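Friday, January 20, 2023
Storkum cell, cue task
Entered by: Saron Teshome
Present: Abrehet Woldemariam, Daranee Limsakul (remote, morning only)

**Purpose.** To determine whether the relabeling method proposed by N. Aravena reduces aiming error in the cue policy without further teleoperated demonstrations. The method shifts the start of each action segment to the moment the cue tip stops moving laterally. Everything before that moment is treated as approach and is down-weighted in the loss.

**Data.** The full cue set holds 1,349 episodes. After removal of episodes with a dropped cue or a missing wrist stream, 1,002 remain for training. The held-out set is 226 episodes, unchanged from the last entry. The balance was rejected and is listed in the Gebremichael log with a reason code for each.

**Setup.** Two arms, with a parallel gripper on the arm over the pool table. Table position on the marble-patterned board was checked against the saved overlay before the first run and again after lunch. The button boxes stay at the right of the table for the other task family and are not to be moved between sessions, as the overhead policy is sensitive to them. 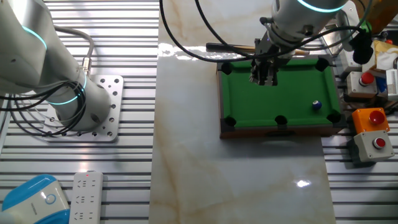 Calibration was repeated twice. The first attempt gave a hand-eye residual above our limit and was discarded. A. Woldemariam retightened the wrist mount and the second attempt passed. The earlier calibration file has been kept under the Rakdale folder with the suffix "old" and should not be loaded.

**Procedure.** Baseline and relabeled checkpoints were run in alternating blocks, same seed list, same operator for resets. A trial counts as a success if the tip contacts the intended ball and the ball leaves its start mark in the commanded half-plane. Pocketing is recorded separately and does not enter the main score. Trials stopped by the operator count as failures.

**Observations.**

- The relabeled policy pauses longer before the stroke. D. Limsakul considers this an effect of the down-weighting and expects it to shrink with a shorter approach window.
- Grasp placement on the cue still varies more than it should. A grasp near the butt lets the tip sag, and the error at the ball grows accordingly.
- Glare on the white surface beside the rail is strong in the wrist view. No failure has been traced to it so far. The overhead view shows two bright spots on the board as well.
- With the cue aligned to the long axis, the stick divides the felt in the wrist view, and a ball directly under the shaft may be lost to the policy. The overhead stream must therefore stay in the input for all cue runs.

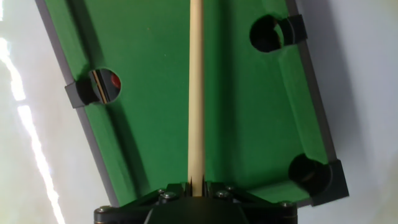 Notebook vol. 4, p. 226

**Result.** Relabeling lowered lateral tip error in every block. Success rate improved in the straight shots and did not change in the angled shots. I do not regard the angled result as settled; the blocks were short and the last one was interrupted by a controller fault on the Aditz side.

**Actions.**

1. Rerun the angled blocks with the approach window cut to 400 ms. (Woldemariam)
2. Add grasp distance from the butt to the episode metadata. (Teshome)
3. Send the block tables to F. Gudeta for review before any figure is drawn from them.
4. Confirm with N. Aravena whether the stop criterion uses filtered or raw tip velocity. The code and her note disagree.

Checkpoints are archived. Cell powered down and locked by A.W.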